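Codo play kitchen set with toaster oven: review after 3 weeks
By Lorena Escobar
Jun 14, 2025

I bought this set for the playroom of our family centre in Wultiddale. We were looking for something for children from 3 years, and the old box of play food from Lombardi was already very tired. I compared it also with the set from Fastik, which costs less, but the plate in that one is small and has a deep edge, and children cannot put much on it.

What I like

The pieces are a good size for small hands. Our children mostly make a big breakfast and then serve it to every adult in the room, so the plate gets the hardest work. It is large, round and flat, in a quiet mauve-grey colour, and the play food is easy to see on it. I was afraid that it would scratch quickly, but after three weeks I see only two thin lines on the underside.

The black toaster oven is the favourite. Two children can stand in front of it and they do not fight so much — this was a surprise for me. I wash the food in warm water with a little soap and leave it on a towel during the night.

What I like less

The set needs more space than I expected. On a low shelf it is impossible to play with it, you need a proper table. We use a white one, with the oven on one side and the food spread in the open part.
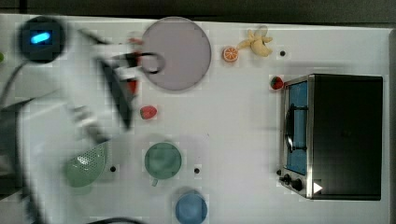

Storage and price

There is no box for storage, only the carton from the delivery, and ours was broken after some days. For 50 pounds I think a simple bag with a string should be included. I wrote to the shop and they answered politely, but they do not sell one. Now we keep the food in an old bread tin and the oven stays on the table.

The instructions are one sheet with very small letters. You do not really need them, except for the part about cleaning.

Would I buy it again? For a playroom, yes. For a small flat I would first measure the table. I give it four stars from five.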